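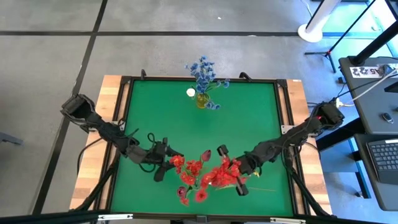 Two arms, one heap of red flowers: the bench at Westonow, with the blue arrangement at the back.

The first time I saw the Westonow robots lose a fight, it was to a fake tulip.

I'd driven out to Enmont to see a pair of arms arrange flowers, which sounded like a nice soft assignment after a month of writing about warehouse injuries. Folasade Akpan, who runs the bench, warned me on the phone that I might be bored. Pick up a stem, carry it across, drop it in a vase, go back for the next one. "You'll be asking for coffee after ten minutes," she told me.

It took six. The left arm closed on a red bloom, the right arm closed on what looked (to me, anyway) like a completely different one, and then both of them started backing away. Under the petals, the two stems had hooked together. You know how Christmas lights get in the box? Like that, but with motors on both ends.

What should happen next is that the arms feel the extra load and stop. Each joint reports how hard it's working, and if the number climbs past a limit, everything freezes. What happened instead was a long, ugly creak, then a snap, and a flower head shot past my left ear and landed somewhere behind me. Folasade had her hand on the stop button before I'd finished ducking. I yelped. It's on my recorder and I've played it for several friends, who love it.

So I did get my story, and I never got the coffee!

Here's the thing I hadn't understood about two-armed robots. Each arm at Westonow had its own force limit, and each arm stayed under it the whole time. I read the log over Folasade's shoulder that afternoon and neither one had done anything wrong by its own rules. The trouble was in the space between them. The software, a package called Galli, was checking left and checking right and never asking whether the two were pulling on the same object. Each one just felt a slightly stubborn flower, and pulled a little harder.

With an artificial flower you get a bruised ego and a stray petal. Folasade kept bringing up the other version, where the thing between the grippers is a cable, or a sleeve. She didn't say "a sleeve with somebody in it," but she looked at mine.

Her team spent the next two weeks going back through old runs, 1,963 of them, looking for moments when both arms had strained at once. They found 40. Most were tiny, a half-second tug before a stem slid loose, and the runs had been filed as successes, which bugged her more than the flying flower did. In eight of them, something had torn. A person had tidied up, put out a fresh flower and carried on, the way you'd pick up a dropped pencil. I would have done the same, and I bet you would too.

The fix is pretty plain. Galli now compares the two arms constantly, and if both are loaded and moving apart, both let go. Folasade also had the limit cut way down, and there's a line on the floor that visitors stand behind while the motors are live. (I asked if the line was named after me. She's thinking about it.)

There was some grumbling. Lower limits mean more dropped flowers, and dropped flowers make for a worse-looking demo. Sornivska, the company paying for a good chunk of the work, wanted to know why the numbers had gone down after a month of going up. Folasade sent them the audio of me yelping, along with the log, and says the next call was a lot shorter.

I went back in October, standing well behind the line this time, and watched the arms go at a fresh tangle. They grabbed, they pulled, and almost right away both grippers popped open and the flowers flopped down onto the green. Then the left one went in again from a different side, slow as anything, and came up with a single stem.

I'd been holding my breath. Folasade was already typing up the next run, and she asked me, without turning around, to please move my foot back off the tape.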